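Tema 3. Planificación de tareas sobre percepción imperfecta
Apuntes de Wajid Siddiqui, revisión del 06/09/2026

Casi todos los artículos del bloque anterior dan por resuelta la percepción. El planificador recibe una lista de objetos con su pose y su etiqueta, y a partir de ahí todo cuadra. Conviene leerlos preguntando de dónde sale esa lista. En Terkurness, el entorno de prácticas, la entrega el propio simulador, sin ruido y sin oclusiones. Un 100 % de aciertos en esas condiciones mide el planificador y poco más.

En la práctica vamos a quitar esa ayuda. El módulo Lodhi estima las poses a partir de la imagen de la cámara del robot, y con la vista muy inclinada sus errores crecen bastante más de lo que admite su documentación.
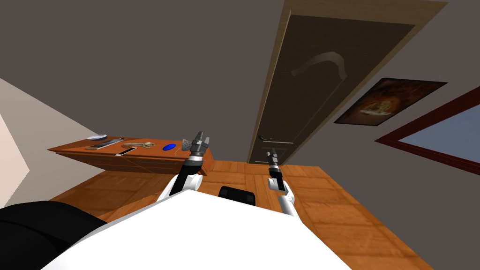
El segundo problema son las etiquetas. Un mando a distancia y un teléfono, los dos planos y colocados sobre un mueble, se confunden con facilidad, y el detector devuelve una confianza alta en ambos casos. No usen ese número como probabilidad sin haberlo calibrado antes. Yo lo hice en agosto con 313 episodios y la curva salió bastante fea.

Tercero: la pinza. El planificador supone que alcanzar la pose equivale a agarrar. Comprueben la apertura de los dedos después de cerrar y registren el fallo aunque el episodio siga adelante.

Para entregar: 20 episodios con pose del simulador y otros 20 con pose estimada, con las mismas semillas. Quiero ver los fallos clasificados por causa, sin promediar. Quien cite los resultados de Lullanstead debe indicar qué versión del evaluador utilizó, porque cambiaron el criterio de éxito y las tablas ya no son comparables.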